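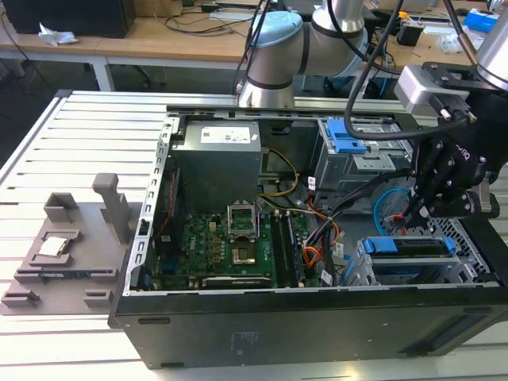 About Darent

Darent is a small research company that teaches robot arms to take computers apart and put them back together. We chose desktop computers for a reason that seemed sensible at the time: they were cheap, and everyone on the team had fixed one. A robot has not fixed one, and it shows.

How we work

Our method is called Studedus. Older approaches give the arm one long list of moves and hope the world agrees. Studedus breaks a job like seating a CPU into 6 short skills, and each skill has to check its own work before the next may start. If a check fails, the arm backs up one skill and tries again, up to 3 times, and then it stops and waits for a person. It waits very patiently. We are less good at this.

What we have to show for it

In our last round of 100 trials, most failures came from loose cables, which drift wherever they like and have never read our papers. Picking the CPU out of its tray is the part we now trust. Cables are the part we are hiring for.

Where the names come from

Tamera is our planning software. Tkachuk is the test bench, and also what people shout when it needs resetting. There are 4 of us, so shouting works fine.

Visitors are welcome on Thursday afternoons — bring an old desktop if you have one. You may not get it back in the same order.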